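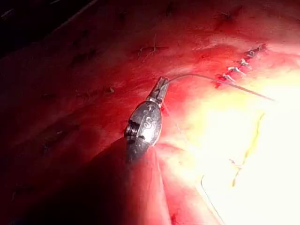 About Grerus

Grerus is a test shop. We try out small grippers, wristed tools, arms, cameras and controllers for people who are thinking of buying them, and we write down what they did on our bench. We don't build robots, and we don't sell them or take a cut when somebody else does.

We started because we had read too many brochures. One of us had spent years on the buying side of a hospital group, two of us came out of factory automation, and all of us had sat through demos where a gripper picked up the same part from the same spot until everyone clapped. Then the thing arrived and the part was a little shiny, or the lights were a little bright, and the clapping stopped.

What we test

Most of our work now is on wristed needle drivers and the cameras that go with them. A thin curved needle is a rude test for any pair of jaws. It wants to roll, it wants to swing on its tip, and the thread behind it pulls in whatever direction it likes. A jaw that holds a steel pin all day may still let a needle turn under load, and the sales sheet will give you the pin.

We also test general-purpose grippers for lab and packing work, six-axis arms up to bench size, and the controllers that are supposed to tie it all together. We turn down mobile robots and anything with legs. We don't have the floor for it.

How we test

Our standard needle run is 151 grasps per tool. We chose an awkward number on purpose, after a vendor asked us to stop at the point where his average looked best. Every grasp is scored, including the ones where the operator sneezed. If a maker wants a run thrown out, the request goes in the report next to the result.

Stitching comes after grasping. We run a short row of stitches and look at spacing, at puckering along the seam, and at how often the tool had to let go and try again. Operators swap between tools without being told which price bracket they are using, although with some models the weight gives it away and we say so.

Cameras get their own day. Wet surfaces throw light straight back at the lens, and a camera mounted close to the tool will lose one side of the view to white and another to black at the same time. Makers like to quote resolution. We would sooner know whether you can still follow a pale thread when it crosses into the glare. Of the cameras we have tried so far, we would call none of them good at this and a couple of them tolerable.

Controllers are the hardest to be fair about. We ran the Travov controller with three different arms and got three different opinions of it. The delay was fine on one and annoying on another, and we still can't say how much of that was the cable. The report says we can't say.

What we don't believe yet

We have 78 reports on file and not one of them concludes that a tool will save you money. It might. We measure slips, drops, drift and delay, and we leave the savings to whoever is willing to sign their name to them.

We are also unconvinced by automatic suturing modes. The Zedico package did well on flat pads and poorly on anything with a fold in it. We have asked for the next version and will run it on the same folds.

Who pays

Buyers cover 70 percent of our work. The other 30 percent comes from makers, who pay a flat fee before testing begins and see the report when the buyers do. You may think that second share is a problem. So do some of us, and we argue over it every December when we set the fees. For now each report names who paid on its first page.

Where the name comes from

Our first test rig was called Oh, after what people said when it dropped things. Grerus was the name on the crate it came in.

Getting in touch

Send us the model, the job you want it to do, and the claim you don't trust. If we have already tested it, we will send you the old report and save you the fee.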